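Erkamley Garment Care Guide
Section 6: Laying Out and Folding Soft Knits

Knit tops and dresses are a joy to wear and, with a little practice, a joy to fold! This section takes you from a bunched-up garment to a neat bundle ready for your Millet drawer insert. Read all of the steps once before you start — the folding goes much faster when you know what comes next.

Before you begin

1. Clear a smooth, flat surface bigger than the garment. A polished stone-pattern tabletop is wonderful for this, because knit slides over it without snagging.
2. Wipe the surface with a soft cloth and let it dry.
3. Take off rings, bracelets and anything else that could catch a loop of yarn.

CAUTION: Do not lay out a damp knit for folding. Finish drying it first, as described in Section 2.

Laying out

4. Set the garment down with the front facing you and let it settle. It will look untidy at this stage, and that's fine.
5. Find the gathered end and take hold of it lightly, using the pads of your fingers.
6. Look for the sleeve or armhole opening. Turn down any small flap of fabric that stands up next to it. 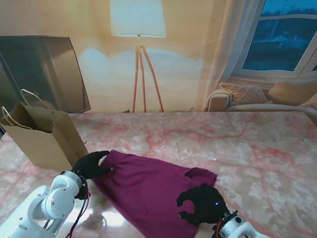

Fig. 6-1. Garment laid roughly flat, with the gathered end held at upper left.

7. Open the gathers a little at a time, working toward the far side. Short, gentle moves are best!
8. Smooth diagonal creases with a flat palm, going from the middle outward. Never pull on one corner to chase a wrinkle.

NOTE: Deep colors such as berry and purple show every shadow on a pale table, so creases are easy to spot. If glare gets in your way, move to the other side of the table or turn down the lamp.

Checking the hem

Some knits have a puckered or ruffled hem that is meant to stay that way. Please don't try to flatten it. Lift the garment, let the lower edge hang for a moment, and look along it for twists.

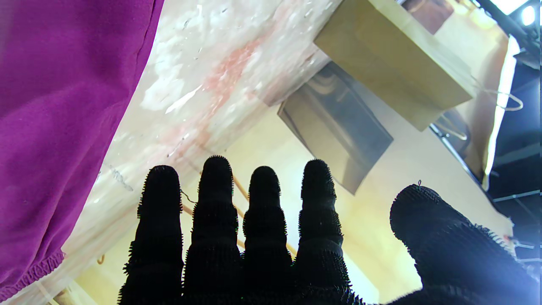 Fig. 6-2. Hanging fabric with soft folds and a gathered lower edge.

9. If the hem has rolled under, ease it back with your fingertips.
10. Lay the garment down again and line up the side edges.

Folding

11. Fold each side in toward the center, sleeves included.
12. Bring the hem up to the middle, then fold once more to meet the neckline.
13. Slip the bundle into the drawer insert with the last fold facing up. You'll be able to see all your colors at a glance, and it looks terrific!

CAUTION: Do not press the bundle down to make room for more. The Millet insert holds 19 light knits; heavier pieces belong on the Ballton shelf, covered in Section 7.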